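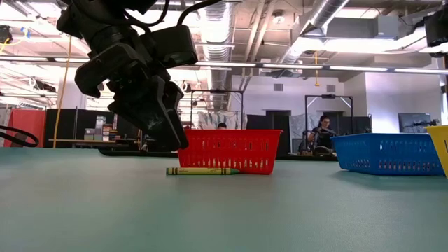 Crayon sorting, 1/5. Slotted plastic baskets, one color each: red, blue, yellow. Wrappers stay on. I sort by wrapper color and ignore the printed name.

2/5. Supply is the mixed lot from Enddale, 2343 crayons by their packing slip. I work through it a few at a time on a bare tabletop.

3/5. Orange and reddish brown share a basket. Mirjam Trummer objects. Noted.

4/5. Olive versus yellow-green is the slow part. Compare them side by side, same direction, under the overhead lights.
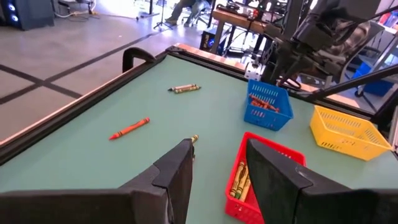 Orange group in the blue basket. Yellow basket empty.

5/5. Broken ones go in a separate box. Lengths in July.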